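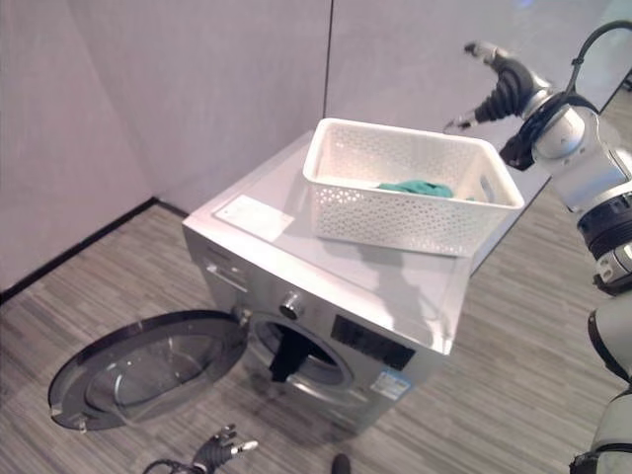

The laundry job on the Trulen, right hand over the basket.

I have spent a good part of September with both hands in the Raser glove set, teaching a two-armed robot to unload a washing machine. My own washing at home has suffered accordingly.

For anyone coming to this fresh, the Raser is a pair of sensor gloves plus a headset. You put them on, you move, the robot moves, and the Halliday software that comes in the box saves the lot as a demonstration. Collect enough of those and you can train something that does the job without you. We run it on a Trulen with five-fingered hands, having spent the previous year on the Coltska joystick rig, about which I have nothing kind left to say.

Fitting takes 5 minutes if your hands are the size Raser had in mind. Mine are not. The little finger sits proud of the end of its sleeve and every calibration begins with the software telling me I have no little finger, a claim I can dismiss by pressing Continue. After that it behaves. Finger tracking is very good, better than I expected at the price, and the thumb in particular goes where you put it. With the Coltska you had one button for open and one for shut, and a sock was an afternoon's work.

The delay is small enough to forget until you reach for something that hangs. A garment draped over the lip of the drum looks like the easiest thing in the world to pick up. You close your fingers, you feel nothing at all, you lift, and you find out from the headset whether you have it. There is no touch feedback of any kind. The brochure calls this "a lightweight design". 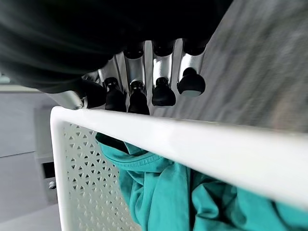 GRIP AND FINE HANDLING

Dark cloth is the hard part. From the headset, a black garment against black fingertips is one large black thing, and I learned to keep the wrist view open in the corner the whole time. It shows you where the fingers are in relation to the basket rim, and you need to know, as clipping the rim on the way over is the commonest way to spoil a take. I clipped it a great deal in the first week. The basket is white plastic and has forgiven me.

Letting go is its own skill. Your instinct is to flick your fingers open, and the robot will copy the flick faithfully and put the thing on the floor. Open slowly, palm over the basket, and wait. It feels absurd, like feeding a nervous horse.

RECORDING AND EDITING

We saved 400 demonstrations and kept most of them. Halliday lets you trim the dead time at either end and mark a take as bad, both with one key, and I would like to shake the hand of whoever decided that. Renaming a batch is less happy. You may do it one file at a time or you may do it not at all, and I chose the second.

Battery life is 70 minutes per glove, and the two never run down together. The charging lead is short. The left strap has started to fray where it crosses the knuckles.

VERDICT

4 stars out of 5. I've knocked one off for the lack of touch and the little finger business. If you are still on joysticks and your work involves cloth, get these and a spare set of straps. If you only ever move boxes from one place to another, the Coltska will do you perfectly well and you can spend the difference on a nice chair.

Good: finger tracking, quick trimming, wrist view
Less good: no feedback, sizing, batch renaming, that lead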